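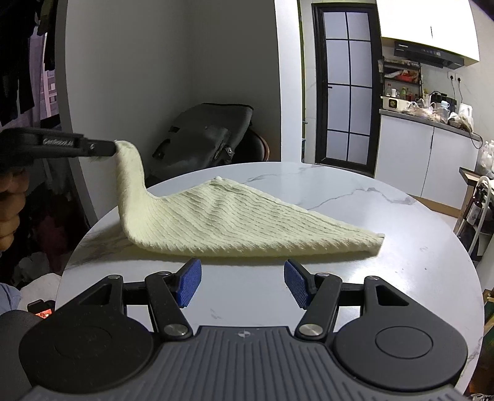
Cream rib knit on the marble table.

In June I visited the open day of Stutenik, a small knitting mill which makes scarves, blankets and baby wraps. I have knitted by hand since I was a child, but I had never been inside a mill before. Mirta Gaete from my knitting group gave me her second ticket, and we took the early bus together. English is my third language and some of the machine words were new to me, so please forgive me if I have used one wrongly.

The mill stands behind the old railway yard, in a long brick building with a saw-tooth roof. You enter by the side door on Henríquez Lane, not by the big gate. We did not know this and walked all the way around in the rain. At the door they gave us paper badges and foam plugs for the ears. I thought the plugs were too much, but I put them in after one minute in the knitting hall.

Our guide was Florencia Painemal, who plans the production. She began in the yarn store. The cones stand on shelves up to the ceiling, ordered by colour and then by dye lot. She showed us two cones of grey with the same name and the same number, but from different lots, and held them under the window. Under the lamp I could see no difference. At the window one was a little greener. She said that a blanket must never be made from both, and that most of the complaints they used to receive came from this mistake.

After that we went to the knitting hall. It has flat machines along one wall and the round ones in the middle. The flat machines have two rows of needles, which meet like a roof. For plain knitting only one row works, and for rib both rows work. I have made rib by hand for forty winters and I never thought about how a machine would do it. One of the newer machines holds 3000 metres of yarn on each cone and stops by itself when the yarn breaks. A red light goes on and the operator walks over, makes a knot, and pulls a lever. Patricio Zapata, the operator, let the children in our group look for the knot in the cloth. One girl found it before the adults did.

The washing room was my favourite part. It is warm there and smells of wet wool and soap. The cloth comes off the machine stiff and rather narrow, and after washing it becomes wider and soft. They passed a piece from before and a piece from after through the group. I would not have believed that they were the same yarn. The soap is called Orkosine and they buy it in drums. Somebody asked if we could use it at home, and the answer was that it is made for large tubs and is very hard to rinse out in a sink.

For drying, the pieces lie flat on nets. Rib is never hung, as the weight of the water pulls it long and the ribs close up. I have made this error with a cardigan and I still own it. It reaches my knees.

In the finishing room four women sew the edges and look for faults. Celeste Benítez has worked there since 2000. She closes her eyes and moves her palm over the cloth, then opens them and looks where her hand stopped. She explained that a dropped stitch is easier to feel than to see in a pale colour. I tried it at home with my own scarf and found two mistakes which I would have preferred not to know about.

The tour ended at the shop, with tea and a dry lemon cake. There was a box of seconds by the till. Mirta bought a blue blanket with a crooked edge, and I bought three cones of undyed wool from the Trerkik range, which they are not going to make any more. The price was fair. Bring cash, the card machine was not working in the afternoon.

A few practical notes, if you wish to go. The floor in the washing room is slippery, so wear closed shoes. There is one step at the side door and a ramp at the back, but you must ask for the ramp to be opened. Photographs are allowed everywhere except in the design office. The tour takes a little under two hours, and you stand the whole time. Rocío Leiva answers the telephone in the mornings and she puts names on the list for the next open day. I have already given her mine.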